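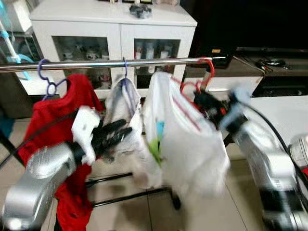
3.2 Drying rate and hanger type

The second part of the study looked at how the way a garment is hung affects the time it takes to dry indoors. Earlier work on line drying has mostly treated the garment as a flat sheet with air moving freely over both faces. That is a fair model for a bedsheet on an outdoor line. It is a poor one for a shirt on a hanger, where the front and back panels lie close together and the cloth gathers under the arms and at the side seams.

Figure 1. A shared indoor rail with garments on plastic and wire hangers. The red garment at left hangs in folds, and the white cloth near the centre hangs in a narrow, crumpled shape.

Trials were run in two buildings, one in Gudcombe and one in Ferville. The Gudcombe room was heated in winter and had a single window, kept closed during all trials. The Ferville room was unheated and had a vent at ceiling height. Air temperature and relative humidity were logged at rail height and again near the floor. The two readings differed more in Ferville than in Gudcombe, and the rail-height value is used throughout.

A total of 124 garments were tested over the season, all of them cotton or a cotton blend. Each was washed on the same cycle, spun, and weighed before hanging. Weights were then taken every 60 minutes until two readings in a row fell within the tolerance of the scale. A garment was called dry when its weight came back to the conditioned value recorded before washing. Weighing meant lifting the garment off the rail for a short time, and the same handling was applied to all items so that any effect would be shared.

Three hanger types were compared: thin wire, moulded plastic, and a wide padded form supplied by Bergeron. Spacing along the rail was fixed with Plekton clips, which grip the bar and stop the hooks from sliding toward each other. In a set of early trials the clips were left off, and garments drifted together as they were taken down and put back. Those trials were dropped. Of the garments that remained, 92 gave complete weight records and form the main data set.

Spacing had a larger effect than hanger type. When neighbouring garments touched, the touching side stayed damp long after the free side had dried, and the total time was set almost entirely by that side. Widening the gap helped up to the point where the sleeves cleared each other. Past that point there was little further gain in either room.

Hanger type mattered mainly at the shoulder. The wire form let the two layers of cloth meet along the slope of the hanger, and this strip was often the last part of the upper garment to dry. The padded form held the layers apart but covered part of the inner face, and the two effects came close to cancelling out. Plastic hangers fell between the two – nearer to the padded form in Gudcombe and nearer to wire in Ferville. We have no firm account of this difference. It may reflect the weaker air movement at rail height in the unheated room.

Folds were harder to treat. A garment that hangs bunched or twisted has less cloth open to the air, but the exposed area could not be measured directly with the equipment available. Each item was instead given a fold score from 1 to 7 at the time of hanging, where 1 is a smooth fall and 7 is a garment gathered along its full length. Two observers scored each item separately and the mean was used. The score tracked drying time well for shirts and poorly for knitted items, which tend to stretch under their own wet weight and lose their folds during the first few hours.

Water moves downward through the cloth as well as outward from it, and in heavier garments the hem was wetter at the second weighing than at the first. Turning such items upside down partway through was tried in February on a small number of sweaters. The results were mixed – shoulder seams dried sooner, but the cuffs took up some of the water – and they are left out of the model fitted in Section 3.3.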